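Chapter 3
Teaching by Hand: Learning Manipulation Without a Robot in the Room

What you should get out of this chapter
How handheld grippers record a demonstration, and what ends up in the file
Why the hand and the robot need to share the same fingers
How to read a success rate without fooling yourself
Where the method falls over

3.1 A bad afternoon with a joystick

I learned to hate joysticks in January, in a cold lab, trying to get a robot arm to put a mug on a saucer. I could do the job with my own hand in a second or two. Through the joystick it took me most of a minute, and the mug usually ended up on its side. I'd been asked for 30 good demonstrations by teatime and I had 14, several of which I'd be embarrassed to show you (one of them includes a long pause where I went to find a biscuit).

That was my introduction to teleoperation, which we covered in Chapter 2. You drive the robot, the robot does the task, and you record everything. The data is lovely, in the sense that it comes straight from the machine that will later have to do the work. But it's slow, it ties up an expensive arm, and it only ever happens where the arm happens to be bolted down. If you want your robot to cope with kitchens, sheds and the back rooms of shops, you have to get it into kitchens, sheds and the back rooms of shops, and I've helped carry one up a flight of stairs. Never again!

So this chapter is about the other way round. We leave the arm at home and take only its fingers.

3.2 The basic idea

Build a gripper with the same fingers the robot will use, put a handle on it, and fix a small camera to the body. Now pick one up in each hand and do the job yourself. The cameras see what the robot's own wrist cameras would see later on, near enough, and if we can work out where each gripper was at every moment, we have a path through space for the robot to follow. Add how far open the fingers were and you've got yourself a demonstration.

In the Kukstead study, which I'll lean on all through this chapter, each demonstration came down to three streams: the pictures from the grippers, the position and tilt of each gripper, and the finger opening. A further camera, worn on the head, gave the wider view. My colleague Gonzalo Paredes ran most of the sessions and swears the hardest part was getting people to slow down. We're all terribly quick with cups when nobody has told us a machine is trying to learn from it.

The patterned blocks on the grippers are markers. A camera that knows the exact size and layout of a printed pattern can work out how far away it is and which way it's turned, and we'll do the sums for that in 3.5. For now, just notice that a marker is only useful while something can see it. Keep that in mind when you look at any two-handed task, where one hand is forever wandering in front of the other.
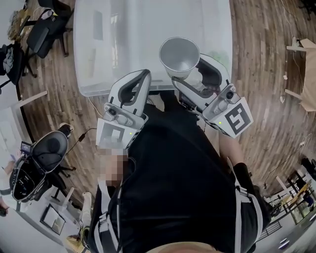
Figure 3.1 Handling a metal cup with a pair of handheld grippers, seen from overhead. Photo: Kukstead study, reproduced with permission.

The cup is a good object to start with, and a mean one. It's easy enough for a person to grip, but shiny metal changes its look every time you tilt it, and a network trained under one set of lamps can get quite lost under another. Stulitz, the second group to try the Kukstead recipe, used cups as well and ran straight into this.

3.3 What the numbers said

Here's the result people quote. The trained policy was given 36 attempts at moving a cup, in a room that appeared nowhere in its training data, and it managed 30 of them. I like that result. I'd also like you to be a bit suspicious of it, so let's poke at it.

First, 36 attempts is a small batch. Run the same policy tomorrow and you might well get a different score without anything having changed. Second, what counted as a success? The team said the cup had to be upright and let go of, which is fair, but a stricter judge could have asked for it to be in the right spot too. Third, the failures weren't spread evenly. Half of them came with the cup lying down at the start, a position that hardly turned up in the demonstrations because people kept tidily standing it up between goes.

You'll meet that last problem again and again. A policy learns the world its teachers showed it, tidy habits and all. The Fujimoto exercise at the end of the chapter gives you a set of failure notes to sort through, and I'd do it before reading 3.6 if I were you.

3.4 Fingers first

We'll begin with the hardware, starting from the pads. Fetch a pair of kitchen tongs if you've got some to hand, and try picking up a spoon, an egg box and a wet sponge. Write down which one slipped, and which way it turned as it went.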